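Jurkora gallery: the grasp planner on the bench

Posted by Bukola Anozie, 21st July

I was asked to put up a gallery of our new grasp planner doing its stuff, and I said I would as long as I could write the words myself. Jurkora is the piece of software that looks at what the wrist camera sees, decides where a gripper ought to close, and hands that decision to the arm controller. The release notes from Ukus call it a big step for cluttered tables. I have had it on the bench in Lultport long enough to have a view, and my view is that it's a decent bit of planning code bolted to a perception stage that trusts itself far too much.

A few things before you look. The training set we have at the moment is 1,064 demonstrations, all recorded by hand with the same gripper geometry the planner assumes. I threw out 80 more because the pose track jumped partway through. Whether the ones I kept are any good is another matter, and I'll come back to that. The gallery is one picture so far. I'd sooner add them slowly than put up a wall of happy grasps with the misses left out.

Shiny things are where I'd start with any system like this. The perception stage wants a clean outline and a believable depth for every object, and it gets neither from a glossy surface under room lights. A highlight on a curved face reads as an edge. A glare patch on the table reads as a hole, or worse, as something standing up. The Ukus notes say this is handled by the new confidence map. I'd like to believe it.

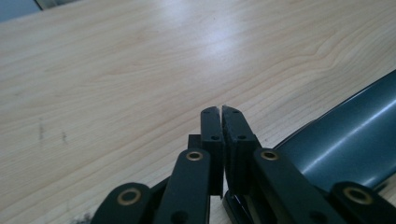 Fingertips nearly closed on pale wood, the glossy teal curve right beside them. There's a bright band along the curve and a washed-out patch on the table further up, and I wouldn't take the confidence map's word on either.

Merike Siliņa thinks I'm being unfair on the confidence map. Her argument is that it was never meant to find glare, only to tell the planner when to slow down and look again, and that if the planner ignores a low score then the fault sits in the threshold file and ought to be fixed there. She also says the default threshold was picked for matt boxes and that anyone running it unchanged on ceramics or plastics deserves what they get.

Fair enough on the threshold. I changed it, and the planner does look again more often. What it does with the second look is still a puzzle to me. The camera rides with the fingers, so the second look comes from nearly the same place as the first, with the highlight in nearly the same place too. Two bad readings that agree with each other get scored as one good one. I raised that with Mahfuz Begum, who wrote the scoring, and the reply was that a viewpoint penalty is on the list. It was on the list for the last release as well.

The other thing I keep running into is the self mask. Because the fingers and links take up so much of the lower part of the view, the software paints over them before it goes looking for objects. The mask comes from the gripper model and the current opening width. If the width is a little off, the mask is a little off, and a strip of black plastic gets handed to the segmenter as if it were part of whatever lies behind it. On a dark object it's hard to spot by eye in the viewer. I now switch the mask overlay on for every session, and I'd advise you to do the same until there's a check for it in the code.

As for the planning itself, I have fewer complaints. It returns a path in under 300 milliseconds on our machine, it respects the table, and it gives up politely when it can't find a way in. I do wish it would say why it gave up. The log prints "no candidate" and leaves it there. Ebere Nwachukwu wrote a small script that dumps the rejected candidates with the rule each one broke, and it has saved me more time than anything in the official tools. It's in the shared folder under Okonkwo, next to the replay viewer.

Now, the demonstrations. The claim is that the policy learns from them where a person would put the fingers. I think it learns where one person would put the fingers, namely Adebayo Akinola, who recorded most of them and likes to come in low and from the left. Flip the layout and the suggestions get noticeably odd. Adding more recordings of the same habit won't help much. I'd like to see a fresh batch from other hands, kept apart, with the planner scored on objects that appear in neither set. Until somebody runs that test I'm treating the success figure in the release notes as advertising.

Settings used on our bench, for anyone who wants to argue: Jurkora release 2, viewer overlay on, self mask from measured width, second look on, everything else left alone. If you get better results on glossy objects, send me the raw logs along with the clips. A clip of a good grasp tells me very little – I want the runs on either side of it.

More pictures will go up once the viewpoint penalty is in and I've had a chance to try it.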